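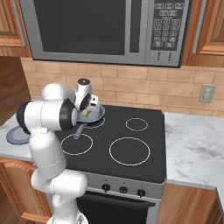
Brown onions take the best part of an hour, and every recipe that tells you five minutes was written by someone who had gone out. I have cooked them on an electric hob for most of my adult life, first in a rented flat in Clonbridge and now in a house where the previous owners took the gas out and left us the bill. Electric rings are slow to warm up and slower to cool down, so the knob is more of a suggestion box than a control. What does work at once is your arm. Lift the pan just clear of the ring and give it a slight tilt, as with the blue-grey one at the back left, and the onions stop getting hotter while the ring goes on sulking underneath. Most of what follows is a matter of knowing when to do that and when to leave well alone.

By Sohail Naqvi
September 2023
Print this page | E-mail to a friend
584 shares

What you need

790g onions, weighed before peeling. The figure is that odd because it's what the net weighed on the day I finally wrote this down, and it fits my largest pan. Plain brown onions are best. Red ones go the colour of an old carpet. Those big mild white ones are mostly water and you'll be standing there until January.

Two tablespoons of oil, sunflower or rapeseed. A knob of butter near the end, if you like.

Half a teaspoon of salt.

A mug of water beside the hob. This is the important one, so don't drink it.

A wide frying pan with a flat bottom. On gas you can get away with a pan that has warped a bit. On an electric ring a warped pan touches in one place, and that place will be where your burnt bits come from. Put yours on the worktop and press the edge. If it rocks, use it for something else.

Cutting them up

Halve the onions through the root, peel them, and slice from root to tip, following the lines on the outside. Go about as thick as a pencil lead, or a bit thicker if your knife is like mine. Slices cut the other way, across the lines, fall to bits sooner and you end up with jam. There's a place for onion jam and it's at Christmas, in a jar, from someone you don't know very well.

Try to keep them even. Thin ends burn while the thick middles are still thinking it over.

As for crying, I've tried the spoon in the mouth, the candle, the wet cloth and a pair of swimming goggles. The goggles work. My wife has asked me not to answer the door in them.

The first stage: softening

Put the pan on the ring, turn it to medium, and give it a few minutes to warm up. Add the oil, then all the onions at once. It will look like far too many. Sprinkle over the salt, turn everything so it's coated, and put a lid on. A baking tray will do, or a plate if it covers most of the pan.

Leave it for ten minutes. Stir once, halfway through, mostly for your own comfort. When you lift the lid the heap should have dropped by half and gone limp and see-through, sitting in its own juice.

Take the lid off now and keep it off. More than one person has written to me from Grulteldale to say their onions never browned, and each time it was the lid.

The second stage: the dull bit

Turn the ring down to a little under medium. You're waiting for the juice to boil away, and for a long time nothing seems to happen. Stir every three or four minutes. Between stirs, spread the onions out and leave them. If you stir all the time they never sit against the hot pan long enough to colour, and you'll have used up an evening making a beige heap go round.

The sound tells you where you are. Wet onions burble. When the water's nearly gone they begin to hiss and the pitch goes up, and from then on you can't wander off to look for the other shoe.

The third stage: colour

A brown film will start to form on the bottom of the pan. That's flavour, and it's ten minutes away from being soot. When the film is the colour of strong tea, add a splash of water from the mug and scrape with a flat wooden spoon until it lifts. The onions will take up the colour. Let the water cook off and do it again. I do it four or five times.

If things are going too fast, lift the pan off the ring first and turn the knob down second. People do it the other way about and then watch the ring carry on at full heat for two more minutes out of spite. Count to twenty with the pan in the air, stir, and put it back. If you've a heavy iron pan and weak wrists, slide it on to a cold ring instead.

Stop when they're a shade lighter than you want, as they'll go on darkening in the pan. Butter goes in now. Taste one before adding more salt.

When it goes wrong

Black edges, pale middles: the heat was too high at the start. Add a good splash of water, put the lid back for five minutes, then carry on. Fish out the worst.

Swimming in oil: you got nervous and added more. Tip the pan, push the onions up the slope and spoon the oil out from below. Keep it for frying eggs.

Bitter all through: they've burnt. Water won't fix it and neither will sugar. My mother-in-law, a Rizvi and proud of it, would put them in a curry and dare you to mention it.

Keeping them

They'll do five days in a covered tub in the fridge. For the freezer, press them into an ice cube tray, and once they're solid tip the cubes into a bag. Two cubes will start a gravy. Use a tray you don't plan to make ice in again. We had a gin and tonic last summer that I still think about.

79 comments
Print this page | E-mail to a friend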